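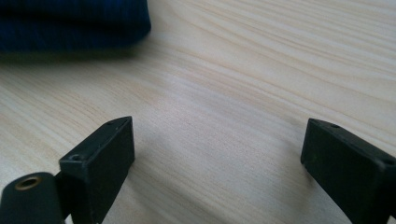
Finally sorting the sweater shelf. It's November and I've been pulling things out of one big pile every morning, so the whole lot is coming down and getting refolded on the table.

Ground rule: knits get folded, never hung. I ruined the shoulders on a gray Arruda cardigan by leaving it on a wire hanger for one winter.

My fold: face down, arms straight across the back, sides in to the middle, then up from the hem in thirds. Thick ones only get folded in half or they won't fit under the shelf above.

The shelf is a Tirnell, 30 inches wide. Takes 4 stacks if I keep them narrow. Heavy wool on the bottom, cotton on top.

Ribbed stuff stretches if you tug it flat, so pat it down and leave it alone.

Had to stop for pilling. I use a Kinex fabric shaver on the plain knits and a comb on anything ribbed. The shaver caught a rib last year and left a hole I still haven't mended.

2 sweaters are going in the donation bag. One is too short in the arms, the other itches and always has.

Cedar blocks go at the back of the shelf. Sand them a little if the smell is gone. I had 600 grit in the drawer and it was too fine to do much, so get something coarser.

Scarves are next, probably after dinner.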